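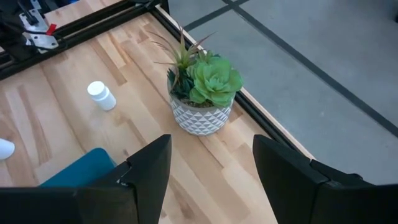 The potted plant at the edge of the table, with a white bottle beside it.

# Bottles, bin and table: the packing room at Mistarcombe

I'm Selim Ersoy and I look after the packing room at Mistarcombe. We moved in during August and a few people from the Nandanus shop have asked what the new room looks like, so I have put up a short gallery. Click through in any order. The notes are mine and mostly concern the table and the bottles.

## The table

The top is butcher block, made of long narrow strips. The colours run from cream to a mid brown, and there are small knots in places. It came from the old unit at Kumsa, where it was used for cutting and folding leaflets. We kept the top and bought new legs. It is 162 cm long, which fits the wall with enough space left to get past with a trolley.

I was asked whether we would sand it back. We won't for now. It wipes down well with a damp cloth and a little washing-up liquid, and it gets a dry cloth straight afterwards.

The plants are succulents, the sort that don't need watering. I like the pot with the triangles better than the plants.

## Bottles

All our bottles at the moment are plain white plastic with a white screw cap. Labels go on at the very end, at the other bench, so anything on this table is blank. We keep the sizes mixed while we are sorting and split them up later. The last order was 589 bottles in one delivery, and it took two of us most of an afternoon to get the boxes up the stairs.

Caps go on before anything is put down on the table. Bottles stand upright, well spaced, so that you can get a hand round each one. If one is found without a cap it goes back to the sink.
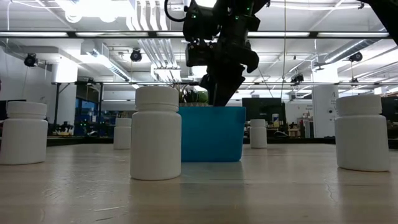 ## The blue bin

The bin is plain blue with no lid. It replaced a set of cardboard trays that went soft at the corners. We have 6 of these bins, bought together, and they live on the bottom shelf when they aren't on the table. They stack if you turn every other one round.

A full bin is carried to the labelling bench by one person. Please don't drag it. The top already has enough small scratches, and a bin with a bit of grit under it will leave a long one.

For anyone wanting the same kind, measure your shelf first. Ours has 27 cm between boards and I had to move one of them up a notch to get a stack in. The Pivel catalogue has a smaller size, but our taller bottles stick out of it.

## End of the day

Clearing up is done in the same order each time. The bottles come off first, then the bin, then the table is wiped from the wall side towards the room. The plant is lifted to wipe underneath and put back.
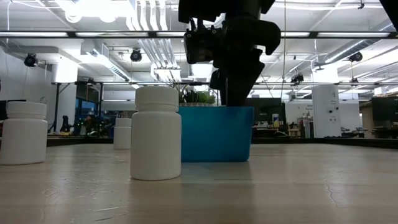 Bottles left over from a batch are boxed with the date on the lid and go on the second shelf, left-hand side. Odd caps go in the jar by the sink. The cloths are washed at the end of the week and hung on the rail behind the door.

I still want to replace the shelf nearest the door and put up a hook for the trolley brake key. More pictures will go on here when the labelling bench is finished.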